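Nadwood Counter Arm, Model 317

Product overview

The Nadwood 317 is a single-arm manipulation unit for household task development. It is supplied as a complete kit: arm, controller, gripper assembly, cable set, mounting hardware and the Bomero task software. It is meant for teams that need repeatable work at counter height and don't want to build a cell from separate parts.

The arm can be mounted overhead or on a side post. Overhead mounting leaves the counter surface free and is the arrangement we supply unless the order states otherwise. Both arrangements use the same base plate. Changing from one to the other means a new calibration and a change to one setting in the controller.

What is in the kit

Arm, black finish, with base plate and bolts
Gripper assembly, fitted and tested before shipping
Controller with power supply and stop button
Cable set, overhead length (post length on request)
Calibration board and printed setup sheet
Bomero task software, one seat

Counters, storage pieces and task objects are not part of the kit. Customers who want matched objects can order the Stefanou Kitchen Set, listed under Accessories.

Cable routing

Earlier overhead kits ran the cable in a fixed sleeve along the full length of the arm. The sleeve looked tidy but limited wrist rotation near the end of travel. The current cable set is left with a free loop at the upper body and is clipped only where the setup sheet shows a clip. Don't shorten the loop or tie it back. If the loop touches a wall cabinet or shelf during a slow run, move the base plate and calibrate again.

Working at a crowded counter

Most kitchen tasks fail at the edges of the reach envelope, where the arm has to come down between objects that stand at different heights. The 317 was laid out for a vertical approach, which keeps the upper body clear of the items in the work area. Low, open storage pieces such as crates and trays are the usual test case. They have thin edges, they shift when pushed, and things are often left on top of them.

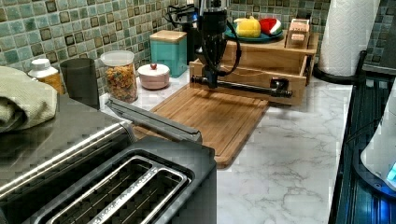
Model 317, overhead mount, at a wooden crate behind a cutting board. Toy fruit on the teal plate.

Glossy and patterned surfaces need some care. Marble-pattern counters, small wall tile and brushed steel can all confuse depth sensing, and the setup sheet has a section on lamp placement for such rooms. Set the lamps first and calibrate afterward. A calibration made under different light should be thrown out.

Task software

Bomero stores each task as a sequence of named steps. A step holds a target, an approach direction, a speed limit and a contact limit. Steps can be copied between tasks, and a task can call another task as a step. When a contact limit is reached, the arm holds position and the log records the step name. It does not retry by itself. Retries can be added, but they have to be written as steps.

Logs are saved as plain text, one line per step. Version 6 of the software adds a replay view that lines up the log with the recorded joint positions. Tasks written in version 3 or later open without changes. Older tasks open as read-only and must be saved under a new name before they can be run.

Installation notes

The overhead frame must be fixed to the building structure or to the Noda floor stand. Ceiling tile and drywall anchors are not acceptable. Check the base plate with a level in both directions before the arm is lifted into place. Two people are needed for the lift.

Run the first task at the lowest speed setting with the counter cleared. Add objects one at a time after that. Appliances may stay on the counter during normal work, provided they are entered in the keep-out map – the software does not detect them on its own. Towels and other soft goods shift easily and should be given a wider margin than rigid items.

Keep the stop button within reach of the operator and outside the reach envelope of the arm.

Maintenance

Wipe the gripper surfaces with a dry cloth at the end of each working day. Inspect the cable at both ends of the loop once a week for scuffing. Joint covers are not to be opened by the customer. Gripper wear parts are sold as a set, part number 527, and can be changed with the supplied hex key. Repeat the gripper zero procedure after any change of parts.

Accessories

Noda floor stand, for rooms without a suitable ceiling
Stefanou Kitchen Set, task objects in mixed sizes
Post mount cable set
Gripper wear parts, 527
Additional Bomero seat

Ordering and support

Kits are built to order. State the mounting arrangement, the counter height and the ceiling height on the order form. A sketch of the room helps us set the cable length – dimensions written by hand are fine. Orders with the floor stand ship in two crates, which may arrive separately.

Questions before purchase go to Melina Dimitriou in sales. Installation and calibration questions go to Saranya Nair in technical support. Please include the controller serial number and the most recent log file.

Page revised 29 May 2021. The setup sheet supplied with the kit takes precedence over this page.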